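4. Materials and method

4.1 Setting and learners

The study was carried out at Claletstead, an adult education college that runs English classes in the daytime and the evening. Learners come from a wide range of language backgrounds and are placed in one of four levels by a short interview and a written test. We worked only with the second level, where the present simple of "be" has been taught once already and "have got" is new. Teachers at this level had told us that the two verbs were often mixed up in writing, in sentences such as "I am a sister" for "I've got a sister", or "She has thirty years".

In all, 304 learners were enrolled at the second level when the study began. Of these, 247 completed both the first and the second writing task and are included in the results. The others either moved level, left the college or missed one of the two tasks. We did not follow up the learners who left. The classes were taught by 22 teachers, all of whom agreed to use the worksheets as given and to keep a short log of how each lesson went.

4.2 The worksheets

Two sets of worksheets were written for the study. The first set, which we call Resetti, presents "be" and "have got" side by side from the first page. Each exercise asks the learner to choose between the two verbs. The second set, Evel, deals with "be" alone for the first half and "have got" alone for the second half, with one mixed exercise at the end. Both sets use the same vocabulary: family, age, jobs, things in the home and the classroom, and simple words for how people look and feel.

The sentences in the two sets were matched as closely as we could manage. Where Resetti has "My brother is tall and he's got dark hair" as one item with two gaps, Evel has the same words split over two items in different units. This means that learners met the same number of gaps for each verb in either set. Question forms and short answers were given equal space. The negative forms were harder to match, as "haven't got" takes more room on the line than "isn't", and a few of the longer items in Evel had to be shortened at the proof stage.

Answers were typed into the gaps on a screen and checked automatically. A learner could try each gap twice before the right form was shown. Contracted and full forms were both accepted, so that "He's got" and "He has got" were marked as the same answer. We did not accept "He has" without "got", although it is correct English, as the purpose of the exercise was to practise the longer form. Several teachers disagreed with this decision in their logs, and we return to the point in Section 6.

4.3 Procedure

Classes were assigned to one set or the other by drawing lots, with daytime and evening classes drawn separately. Each lesson using the worksheets lasted 30 minutes and came at the end of the normal class. Teachers were asked not to explain the grammar again during this time, but they could answer questions about vocabulary and help with logging in.

The first writing task was set before any worksheet had been used. Learners wrote a short text about a person they knew well. The second task, given after the last worksheet, asked for a text about a different person. No model text was shown on either occasion, and dictionaries were allowed. The second task was completed in August, and any text handed in after the end of that month was left out.

Some classes did the tasks on paper when the computer room was not free. These texts were typed up by the second author with all spelling and grammar mistakes kept in. Handwriting was a problem in a small number of cases, mostly where "is" and "in" could not be told apart. Where a word could not be read it was marked as unclear and was not scored.

4.4 Oral prompts

A smaller group also took part in a speaking task. Each learner sat at a table with one of the authors and talked about a set of everyday things, first naming them and then saying who had got one at home. The prompts were kept simple so that vocabulary would not get in the way of the verb. "Table", "wood" and "light brown" were among the words practised beforehand, and all three came up often in the learners' own sentences.

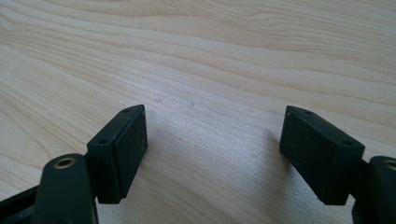
Figure 3. Light-coloured wooden tabletop with wavy grain.

The speaking task was recorded and written out in full. False starts were kept, so a learner who said "it is - it has got four legs" was counted as having corrected the verb. Pauses were not timed. Where the author had supplied the verb by accident in the question ("Have you got a table like this?"), the answer was scored separately, because repeating a verb just heard is an easier task than finding it alone.

4.5 Scoring

Every use of "be" or "have got" in the texts was marked as right, wrong verb or wrong form. "Wrong verb" covers cases where one of the two was used in place of the other. "Wrong form" covers mistakes in agreement or word order, such as "they has got" or "have he got". A missing verb ("My mother teacher") was placed in a class of its own, since it could not be said to belong to either type.

Garba Okeke scored all the written texts. Femi Akinola scored a sample of them without seeing the first set of marks, and the two then met to talk through the differences. Most of these concerned "'s", which can stand for "is" or "has". We agreed to read it in whichever way made the sentence correct, and to mark it as unclear if neither reading did. The full marking guide follows the scheme used in the earlier Amadi pilot, with the rule for missing verbs added.

Spelling was ignored throughout unless it changed the verb. "Heve got" was accepted, while "as got" was accepted only where the same learner had dropped the letter "h" in other words.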